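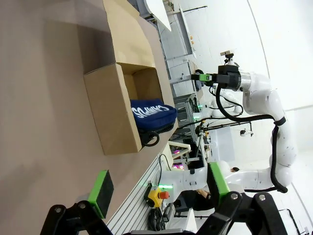
Wrist camera view, pouch in the box, gripper open.

**Pouch into box: my hand demos replay badly, should I record by remote control?**

Hello all. I am teaching a two-arm setup to put a fabric pouch into an open cardboard box. I recorded 60 demos by holding the arm and guiding it by hand. The recordings look fine to me, but in replay the gripper comes in too low and pushes the front wall of the box. I use the Kun recorder with default settings. Is it better to start again with remote control, or can I save these demos? I have worked on this since May and I would like to keep something.

okano_bench, 6/20/24

**Kanolport**

I had the same problem with a smaller box. When you guide by hand, you push the arm a little without feeling it, and the recorder saves the position you forced, which the motors cannot always reach again alone. Please check two things first:

- Is the payload value set for your gripper and camera? Mine was wrong by 58 grams and the arm was sagging.
- Does your hand or sleeve come into the wrist camera during the demo? If yes, I would not train on those.

If the payload was wrong, I would record again. With remote control I needed 50 demos, and they were more even than my hand ones. It is slower at the beginning – the first day I was very bad at it. Also fold the long flap the same way every time, or change it on purpose in many demos.

**cullcombe**

just use remote, hand guiding never worked for me

**Kun_user995**

I do not fully agree with the answer before me. Hand guiding is good for the approach, when the arm is not touching anything. You can keep that part of your demos and record only the last part, over the box wall, by remote control. Check that both parts have the same frame rate before you join them – mine did not, and I lost a week.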